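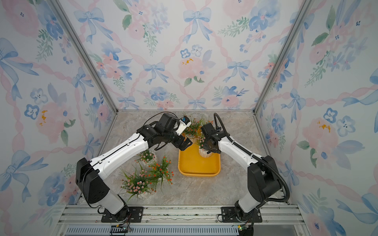 **Figure 3.** Artificial flowers in white pots, with a yellow-orange tray.

### 4.2 Upkeep and preference

Of the 346 households that returned the survey, 289 kept at least one artificial plant indoors. Low upkeep was the reason given most often, followed by poor light. Amaral and Trnka found the same order among tenants in Brandão, although their sample was smaller (200 households) and left out shared flats. Dusting was the main complaint. Ten respondents had gone back to living plants by November, and all of them lived on the ground floor.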